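Mokedlow jam swap fills the hall for its winter round

It was standing room only at the Marberg Road hall on Wednesday evening, when the Mokedlow Preserves Swap came back for its December round and, to the great delight of everybody who had lugged a heavy bag up the hill in the drizzle, ran out of table space before the kettle had even boiled.

The swap, for those who have not yet had the pleasure, works very simply. You bring whatever you have put up over the year (jam, chutney, pickled onions, lemon curd if you are brave about eggs), you get a paper ticket for each jar you hand over, and at half past seven the tables are opened and you spend your tickets on somebody else's hard work. No money changes hands, except at the tea hatch, where it was mince pies this time and they went quickly.

Maya Salameh started the evening in her own kitchen, with a few neighbours and far too many damsons, and she still runs it with the same cheerful air of having people round. She told us she had expected a quiet night because of the weather.

"I said to my sister, we'll be sat here eating it all ourselves," she said, laughing. "Then I looked up and the queue was out past the noticeboard. I had to go and find the old trestles from under the stage, and they've got wobbly legs, so I was praying over the marmalade all evening."

By the time the doors shut there were 1,942 tickets in the tin for the year as a whole, which beats last year comfortably and had Maya counting them twice to be sure. Of those, 80 came from the pupils of Harb Lane primary, who have been making apple jelly from the trees behind their playing field and who had written their own labels, some with rather more drawing than spelling.

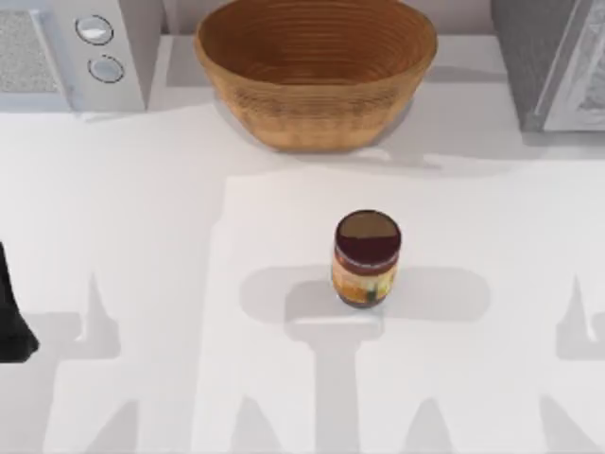
Issue 18, page 6

Chutney was the thing everybody wanted. The green tomato went first, as it always seems to, and there was a good-natured tussle over a dark, sticky plum and ginger which its maker would say very little about beyond "plenty of patience". Marmalade was thin on the ground, as you would expect before the Seville oranges arrive in the new year, and anyone with a jar or two tucked away from last winter could more or less name their price in tickets.

There was plenty of advice going as well. A long conversation by the radiator took in whether you should ever squeeze the jelly bag (views differed, and were strongly held), how to rescue a jam that will not set, and what on earth to do with a glut of quinces. The most popular answer to the last question was to give them to a friend and look innocent. Several people were seen writing recipes on the backs of their raffle tickets, and at least one raffle prize had to be redrawn as a result.

The raffle itself was in aid of the hall's new boiler, and the top prize, a hamper from the Werkska delicatessen on the corner, was won by a gentleman who had only popped in to collect his wife. He was persuaded to stay for a cup of tea and went home with the hamper, a jar of piccalilli and a promise to bring something of his own next time, though he warned us not to hope for much.

For those who came away with more than they can eat before spring, Maya's advice is to keep jars somewhere cool and dark, write the date on them now while you still remember it, and put anything you have opened in the fridge. She would also be very glad of empties. Clean jars with lids that fit can be left in the crate inside the hall porch on any weekday morning, and please do soak the old labels off first if you can manage it, as her sink has seen quite enough of them.

The next swap will be the marmalade evening in February, with doors at seven and tables open at half past as usual. Newcomers are warmly welcome, and you do not need to have made anything to come along, as there are always a few spare tickets for people who help with the washing up. If you can lend a sturdy folding table, or know how to mend the legs on a wobbly one, please have a word with Maya or leave a note at the hall.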